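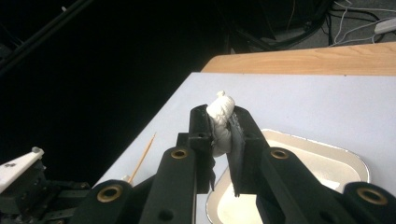
黑色夹指之间的白色团状物

Kun 围巾穿搭日记语料 数据说明

概述

Kun 是一份中文穿搭日记的文字语料,主题限定在围巾、披肩和颈巾。语料收录超过1000条日记,由80位投稿人写成,每条记录一次实际出门的搭配:围了什么,怎么围的,外面穿什么,当天感觉如何。语料只有文字和标注表,用途是研究日常穿搭语言,也可以拿来做小规模的文本分类、信息抽取和搭配检索。

整理工作由 Juwita Ismail 和 Tanveer Ghumman 负责。标注规范由 Cempaka Ginting 起草,Darmawan Hutapea 写了清洗和检查脚本。词表里的面料部分请 Zahira Rondonuwu 校过一遍,她做过多年围巾打版,改动了不少我们原先混着用的说法。

为什么只收围巾

最初的投稿表什么都收,大衣、鞋、包、首饰都有。收了两个月以后发现,大家写大衣通常就一句“穿了那件驼色的”,写围巾却会写怎么绕、绕几圈、打不打结、为什么中途又拆掉。围法的描述在现有的服饰语料里很少,商品页上也基本没有,所以后来把范围缩小到颈部的织物。早期投稿里凡是没有提到围巾的条目都没有进正式版,保留在 early 目录里,没有标注,也不再更新。

帽子和手套只有跟围巾一起出现时才会留在正文里,不单独标。

文件结构

解压以后有以下内容:

entries.csv 正文表,一行一条日记
labels.csv 标注表,用 entry_id 和正文表对应
wearers.csv 投稿人信息表,只有编号、年龄段和所在气候带
terms.txt 围法和面料词表
early/ 早期投稿,未标注
scripts/ 清洗脚本和一致性检查脚本
CHANGES.txt 版本改动

所有文本文件都是 UTF-8,无 BOM。用表格软件直接双击打开可能会乱码,请用导入功能并手动选编码。正文里保留了投稿人的换行,换行在 csv 中用引号包住,按行切分会切坏,请用正规的 csv 读取库。

正文表字段

entry_id:条目编号,字母 k 加五位数字。编号不连续,中间缺的是撤回或合并的条目。

wearer_id:投稿人编号。同一个人所有条目用同一个编号,换版本不变。

month:月份,只到月。投稿人写了具体日期的,我们在清洗时去掉了日。

text:日记正文。错别字不改,方言写法不改,表情符号保留。人名、店员姓名、小区名和单位名替换成方括号里的占位词,例如[朋友]、[公司]。

weather_note:投稿人自己写的天气,自由填写,可以为空。有人写温度,有人写“风大得睁不开眼”,没有统一。

source:来源,取值为 form(网页表单)、mail(邮件)或 paper(手写本转录)。

标注表字段

item_type:织物类型,分为长围巾、方巾、披肩、脖套、三角巾、其他。

material:面料,按投稿人的说法归到词表里的上位词。投稿人没说的填“未提及”,标注时不允许从品牌或价格推断。

tie:围法,见下一节。

color_main:主色。印花和格纹另在 pattern 里标,主色仍要填,填投稿人最先提到的那个颜色。

pattern:纯色、格纹、条纹、印花、提花、拼色、未提及。

outer:外层衣物,自由文本,从正文里原样截取。

fit_comment:投稿人对这次搭配的评价,分为满意、一般、不满意、没有评价。

changed:出门后有没有改过围法或者摘掉,取值是、否、未提及。

围法的标注

围法是整份语料里最费工夫的部分。同一种围法,投稿人的叫法可能差得很远。对折以后把两头穿过环,有人叫“韩式”,有人叫“套一下”,有人叫“我妈那种”。词表把它统一记作“对折穿环”,原来的叫法放在 tie_raw 里。做方言或者口语研究的人可能更需要 tie_raw,请不要在预处理时丢掉。

词表里的围法有:垂挂、单绕、双绕、对折穿环、前结、侧结、后结、领内塞、披肩式、腰带固定、头巾式、其他。单绕和双绕按完整绕颈的圈数算,绕了一圈半的归到单绕。投稿人写“随便绕绕”且没有别的线索时标“其他”,备注栏写“不明”。

披肩式和腰带固定可以同时标,用分号隔开。其余围法如果一天里换过,只标出门时那一种,changed 填“是”。

有一个问题到现在没有解决好:方巾折成细条以后系在脖子上,算前结还是单绕。Cempaka Ginting 的意见是看有没有结,有结就算前结。目前的版本照这个办法做,但早先标的条目没有全部返工,tie 字段为“单绕”而 item_type 为“方巾”的条目请当心使用。

采集方式

投稿主要通过网页表单收集,表单挂在 Zolwood 的顾客留言页下面。Zolwood 是一家做围巾改制和二手寄售的小店,店里也放了一本手写本,客人等改边的时候可以写。手写本的内容由 Juwita Ismail 逐条录入,看不清的字用一个空心方框代替。

表单开头是三句话的说明,告诉投稿人文字会匿名公开、用于研究、可以随时撤回。勾选同意之后才会出现输入框。手写本的第一页贴了同样的说明。没有稿费,也没有抽奖。

每位投稿人最多收10条,超过的按投稿先后取前面的。设这个上限是因为有几位写得特别勤,不限制的话语料会偏向她们的口味和用词。邮件来源的条目也按这个上限算。

投稿人里年纪最小的一档是十八岁以上,未成年人的投稿收到后直接删除。

清洗

清洗分四步。第一步去掉空条目和重复提交,重复指正文完全一样,标点不同的算两条,由人工合并。第二步替换个人信息,先跑脚本,再由人通读。第三步统一编码和全半角数字,中文标点不动。第四步去广告,有些投稿是卖家写的,通篇在报货号和尺码,整条删除。

投稿里提到商品牌子的照留。我们没有核对这些牌子和面料说法对不对,投稿人说是羊绒就按羊绒记。Zahira Rondonuwu 提醒过,日记里的“羊绒”相当一部分从描述看更像羊毛混纺,“真丝”也有类似情况。material 字段反映的是穿的人怎么说,不能当作成分数据。

标注流程和一致性

标注在 Bustaditz 里完成,这是我们一直在用的网页标注工具,导出格式就是现在的 labels.csv。每条由两人独立标,意见不同的交给 Tanveer Ghumman 定。定下来的结果进正式版,两份原始标注暂时没有公开,有需要可以写信要。

一致性检查时抽了74条重新标注,标注人看不到旧结果。织物类型和主色几乎没有分歧,围法的分歧集中在前结和侧结之间,因为很多人写“在旁边打了个结”,又在后面说“结转到前面来了”。fit_comment 的分歧也比较多,反话不好判断。有一条写“好看得我一路都不敢低头”,两位标注人一个标满意,一个标不满意,最后定的是满意。

语料的偏向

投稿人以女性为主,男性投稿很少,不适合拿来比较性别差异。

冬季条目远多于夏季。五月以后基本只剩方巾和防晒披肩,围法也单调,按月份做统计时请注意各月的量差得很大。

店里来的客人本来就爱惜围巾,愿意花钱改边、补洞,所以羊毛和丝类偏多,化纤偏少。买来戴一季就扔的那类围巾在语料里几乎看不到。

地域上南方投稿偏多。北方冬天围巾戴在羽绒服里面的情况应该更常见,但语料里“领内塞”的比例不高,不要由此得出什么结论。

另外,人们更愿意写出门顺利的日子。不满意的条目有,但多半是围巾滑下来、起静电、沾上粉底这一类,真正因为不好看而不高兴的写得少。

建议的用法

可以用来做:围法识别,即从正文判断 tie;面料和颜色的抽取;围巾与外套的搭配共现;穿搭口语词的收集;评价的细粒度分类。

不建议用来做:推荐商品、推断投稿人的收入或身材、训练用来冒充真人发穿搭帖的程序。也不要试图把 wearer_id 和社交平台上的账号对起来。

划分训练集和测试集时请按 wearer_id 切,不要按条目随机切。同一个人的用词非常稳定,随机切会让结果虚高。scripts 目录里有一个 split_by_wearer.py,默认种子固定,直接运行就能得到我们自己用的划分。

一条样例

entry_id:k00312
month:11
source:form
text:灰格子长围巾,对折套进去那种,外面还是那件藏青短大衣。早上赶车没照镜子,到[公司]才看见一边长一边短。中午拆了重新绕了一圈,暖和多了。
item_type:长围巾
material:未提及
color_main:灰
pattern:格纹
tie:对折穿环
tie_raw:对折套进去那种
outer:藏青短大衣
fit_comment:一般
changed:是

已知问题

手写本转录的条目里,month 有一部分是按前后页推出来的,这些条目在备注栏写了“推”。

wearers.csv 的气候带是投稿人自己选的,选项做得太粗,“冬冷夏热”占了大半。

outer 字段偶尔把衬衫也截了进来,因为有人外面只穿了衬衫。没有统一处理。

脖套和三角巾的条目太少,单独训练分类器没有意义,可以并到“其他”。

个别条目的正文结尾有多余空格,检查脚本会报警告,不影响读取。

撤回

投稿人可以凭提交时得到的编号撤回自己的条目。撤回后下一个版本里不再出现,编号不重新使用。已经下载旧版本的人,请在更新时按 CHANGES.txt 末尾的清单把对应条目删掉。

使用条件

语料可以免费用于研究和教学。转发请附上这份说明。商业使用需要先联系我们,一般会问清用途再答复。词表 terms.txt 单独放开,可以随意使用和修改,不用署名。

引用时写“Kun 围巾穿搭日记语料”并注明版本号即可,版本号在 CHANGES.txt 第一行。

后续

下一步打算补夏季条目,也在和做帽饰的 Moltalmont 工作室谈,看能不能把头巾部分单独做成一个子集。头巾式现在只有一个标签,系在额前、脑后和下巴底下的全混在一起,拆开以后词表要重写一部分。

问题和勘误请发到表单页底部的邮箱,标题里写上 entry_id。围法标错的最欢迎来信,最好附上你认为正确的标签和理由。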